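14 shares · 3 comments

Murkance project, progress report

2. Collecting the demos

Plan was 200 teleoperated demonstrations of the desk tidying task, enough to train the first policy and see where it falls over. Edivaldo Mendonça drove most of the morning ones, I did the rest. We store everything in Jornellow format, joint angles and gripper state plus the camera views, all on the same clock.
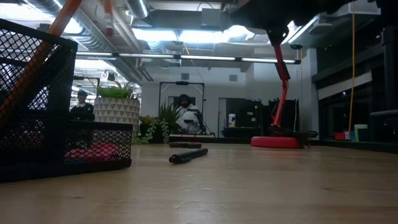 First problem was the labels. We had no rule for when an episode ends, so some stop at the grasp and some when the arm is back home. Had to relabel 70 of them by hand on Friday. Also our driving styles are differnt, he goes slow and straight, I curve in. Supervisor reckons variety is good but the early loss curves didn't love it.

Discarded: anything with a dropped frame, anything where the driver paused over 3 seconds. Harsh maybe. We kept failed grasps if there was a recovery, tagged seperately.

2.1 Two-arm episodes

Harder. Handovers need both grippers in the middle and the operator has to watch both sides at once. Layout of the objects gets changed between episodes so the model can't just memorise positions. 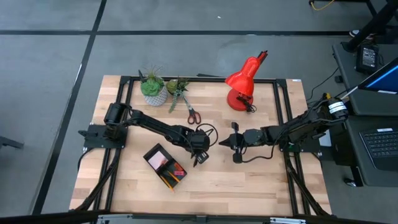
Fig. 2. Two-arm setup, grippers near the centre of the table, pencil tray in front.

Training run is 2000 steps for now, just a sanity check. Proper run in December once the Morais machine is free. Still to do: write up the episode-end rule, split off a validation set by operator, ask about more disk.

2 likes · Share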